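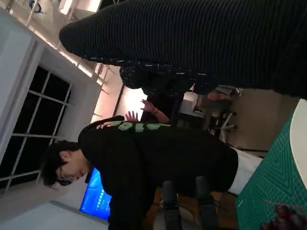

沉降记录

斯科克维尔水准网共有28个测点，起算点设在旧税关台阶右侧的铜钉上。铜钉的高程为9.304米，这个数值从建网那年起没有改过。所有测点的高程都由它推算，它本身不由任何东西推算。

艾利德·雷尼接手这份工作时，前任威尔玛·费斯特拉特留给她一台水准仪、两根铟钢尺、一把黄伞和一只纸箱。伞用来给仪器遮阳。纸箱里是历年的观测手簿，按年份捆扎，棉线打的是同一种结。交接单上列了前三项，没有列纸箱。

作业规程要求每季度施测一次，往返闭合，闭合差超限则整段重测。前三个季度，艾利德的闭合差都在限内。第四次观测是在十月，河水位偏低，能见度良好，气温十一度。她从铜钉出发，沿河堤向东，经过面包房、泵站和吉亚姆菲仓库，过桥，从北岸返回。回到铜钉，闭合差为零。

零是允许出现的数值。她在备注栏写了“闭合差0.0毫米”，收了脚架。

当晚平差，28个测点全部比上季度低了0.4毫米。

单个测点下降0.4毫米不需要解释，面包房的墙基历来每年要下去一点。但仓库建在岩石上，泵站打了桩，桥墩属于另一套基础。它们没有理由以相同的速率下降。艾利德检查了尺长改正、温度改正和i角，重新录入全部读数，结果不变。第二天她重测了一遍，结果仍然不变。

她给主管沙菲克·帕特瓦里写了一份说明，一页半，附图一张。沙菲克看完后问她，有没有考虑过另一种可能。

“铜钉上升了0.4毫米。”艾利德说。

“对。”

“我考虑过。”

“那你打算怎么写？”

规程里没有关于铜钉上升的条款。起算点的高程是定义值。按照规程，如果铜钉上升，则城市下降。艾利德在报告里写了后者，并在脚注里写了前者。沙菲克签了字，把脚注删掉了。

冬季观测，各点再降0.4毫米。春季同样。艾利德用铅笔在台阶侧面画了一条短线，与铜钉顶部齐平。线长三厘米，用的是2H铅笔，肉眼不容易看见。夏季她来看，线与铜钉仍然齐平，台阶和铜钉是一起动的。她又检查了税关大楼的墙缝，贴了四块石膏片，没有一块开裂。大楼和台阶也是一起动的。

她于是打开了纸箱。
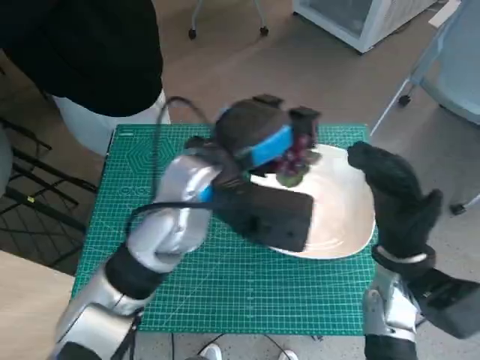 威尔玛的手簿字迹工整，数字7中间带一横。前十二年没有异常。从第十三年起，备注栏里开始出现一个小写字母k，每季度一次，没有说明。艾利德翻到最后一本，在封底内侧找到一行算式：0.4乘以4，再乘以年数，等号后面空着。

她把威尔玛上报的成果与手簿里的原始读数逐项比对。手簿里的下降从第十三年就有了，上报成果里没有。威尔玛每个季度都给28个测点各加上一个改正数，k就是这个改正数。她加了整整9年，每年逐季累加，一次也没有漏。

威尔玛住在凯洛夫顿，坐车要走大约30公里。艾利德在8月18日去见她。车站出来是一段上坡，房子在坡顶，院里种着豆角，搭架用的是旧的花杆，红白漆还在。

“你没有列纸箱。”艾利德说。

“列了就要入库。”威尔玛说，“入了库就没有人看了。”

她给艾利德倒了茶，问河堤上的第8号点是不是还被自行车挡着。艾利德说是。

“k的依据是什么？”

“没有依据。是凑出来的。”

“为什么要改？”

威尔玛想了一会儿。她说第一次发现的时候，她也写了一份说明，也是附图一张。当时的主管叫阿贝娜·阿梅特佩，是个仔细的人，看完以后带她去了税关，两个人在台阶上坐了一个下午。阿贝娜问她，假如城市真的在下降，需要通知谁。威尔玛列了一张单子：排水、桥梁、港务、保险。阿贝娜又问，假如是税关在上升，需要通知谁。威尔玛列不出来。

“税关那时候已经空了。”威尔玛说，“楼里只有吉夫蒂·奇卡塔，她管档案，在二楼。我上去问她，有没有觉得楼在升高。”

“她怎么说？”

“她说她每天早上上楼，觉得比前一天多费一点力气。她以为是年纪。”

艾利德把这句话记在本子上，写完看了看，在前面加了“据称”两个字。

茶凉了以后她们谈了别的事情：里凯尔牌脚架的锁紧螺丝、夏天尺垫下陷的问题、那把伞是不是还漏。威尔玛送她到坡下，路上走得很慢，每隔一段就停下来往后看一眼。艾利德认出那是量视距的习惯，前后视距要尽量相等。

秋季观测按期进行。气温十二度，微风，闭合差0.3毫米，在限内。平差结果为各点再降0.4毫米。

艾利德在办公室坐到六点。成果表一共四栏：点号、上期高程、本期高程、差值。她填完前两栏，削了一次铅笔，又把仪器箱的搭扣检查了一遍。随后她去了税关。

大门没有锁。一楼的柜台用布盖着。她从底层开始数台阶，每一级都量了高度，记在手簿的空白页上。一共两段，尺寸均匀，误差不超过2毫米。二楼的灯亮着，吉夫蒂坐在窗边，正在给一叠税单编号。

“你是测量的。”吉夫蒂说，没有抬头。

“是。”

“前面那位也来过。她问完就走了，没有看窗外。”

艾利德走到窗前。窗子朝东，可以看见河堤、泵站、仓库的屋顶和桥。屋顶后面有一条很细的亮线，是海。她在斯科克维尔住了六年，查过所有的图，从这个高度到海面的视线应当被仓库的屋脊挡住，差1.6米。

她打开手簿，写下时间和天气，在备注栏写：通视。

然后她问吉夫蒂，从哪一年开始看得见。

吉夫蒂放下笔，翻开手边的登记册，开始往前查。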